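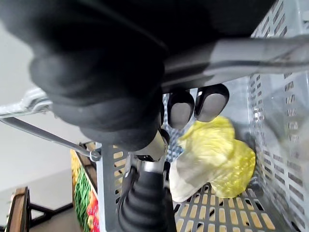 # Skerton: cajas y género de exposición para frutería

Skerton es el sistema de presentación de verdura de Belkadi. Se compone de una caja de plástico gris claro, una caja de madera clara y un surtido de género artificial que se pide por separado. Las dos cajas pueden colocarse sobre mesa, tarima o expositor inclinado.

## Caja de plástico, ref. SK-186

- Color: gris claro.
- Paredes: perforadas con ranuras rectangulares estrechas, dispuestas en columnas verticales.
- Fondo: rejilla de aberturas rectangulares. La superficie de apoyo queda a la vista a través del fondo.
- Altura interior útil: 186 mm.
- Limpieza: agua con detergente neutro y cepillo de cerda blanda. No usar disolventes.

El fondo abierto retiene poca suciedad, pero deja pasar hojas sueltas y piezas menudas. Para estas últimas se recomienda la manta de base Clitau, que se corta con tijera a la medida del fondo. Las piezas de volumen, como la col china, se apoyan directamente sobre la rejilla, con el tallo hacia el cliente o hacia el lateral según el montaje.

La caja se suministra montada. Las cajas vacías se encajan unas en otras para su transporte; no deben apilarse llenas si el género sobresale del borde.

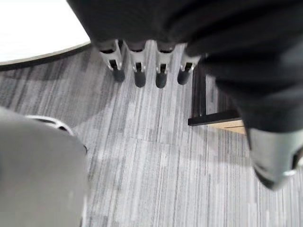 ## Caja de madera, ref. SK-256

Caja de madera clara sin barnizar, destinada a secciones en las que el expositor queda a la vista. Altura exterior: 256 mm. Admite la colocación inclinada, con el lado bajo orientado al pasillo, siempre que el soporte tenga tope frontal.

La madera no tratada absorbe humedad. Con género fresco se coloca un forro entre el producto y el fondo, y se revisan las esquinas en cada cambio de surtido. Con género artificial el forro es opcional.

Orden de carga recomendado para hortaliza de raíz:

1. Relleno de base hasta media altura.
2. Zanahorias tumbadas, en capas, con los extremos gruesos en el mismo sentido.
3. Hoja verde en los huecos y junto al borde.
4. Comprobación desde la posición del cliente — no desde arriba, donde cualquier hueco parece mayor.

La capa superior debe poder retirarse pieza a pieza. Si al levantar una zanahoria se arrastra la hoja, el relleno está demasiado apretado.
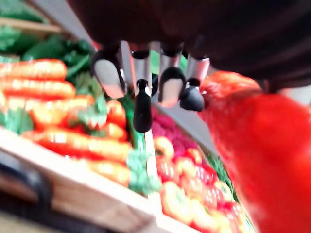 ## Género artificial Osley

El surtido Osley se sirve por familias: raíz, hoja y pimiento. La familia de pimiento incluye piezas alargadas en verde y naranja, con acabado brillante, y ramas de follaje para rellenar.

| Dato | Valor |
|---|---|
| Peso del lote de pimiento | unos 744 g |
| Lotes por embalaje | 6 |
| Uso | interior |
| Exposición directa al sol | no recomendada |
| Limpieza | paño húmedo |

El acabado brillante refleja los focos. En vitrinas con iluminación cenital conviene alternar la orientación de las piezas y dejar el follaje entre ellas. El follaje se deforma durante el transporte; se abre a mano antes del montaje, empezando por las hojas exteriores.

Las piezas Osley no son aptas para contacto con alimentos ni para niños menores de tres años. Si se combinan con género fresco en un mismo mueble, se utilizarán cajas distintas. 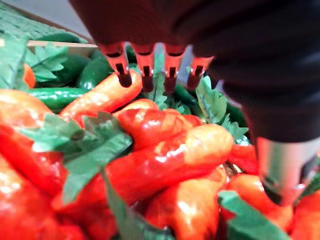
*Pimientos artificiales verdes y naranja con follaje, presentados a granel.*

## Pedido y recambios

Las cajas se venden por unidad y el género Osley por embalaje completo. No se sirven pimientos sueltos; el follaje sí puede pedirse como recambio, indicando la familia. La manta Clitau se suministra en rollo y no está incluida en el precio de la caja.

Las variaciones de tono entre lotes de madera son normales y no se admiten como motivo de devolución. Las roturas de transporte se comunican con el número de albarán y la referencia de la caja.

Consultas técnicas: Mirjana Stojanović. Pedidos y recambios: Younes Belhaj.

Ficha revisada el 24 de julio de 2019. Sustituye a la edición de octubre.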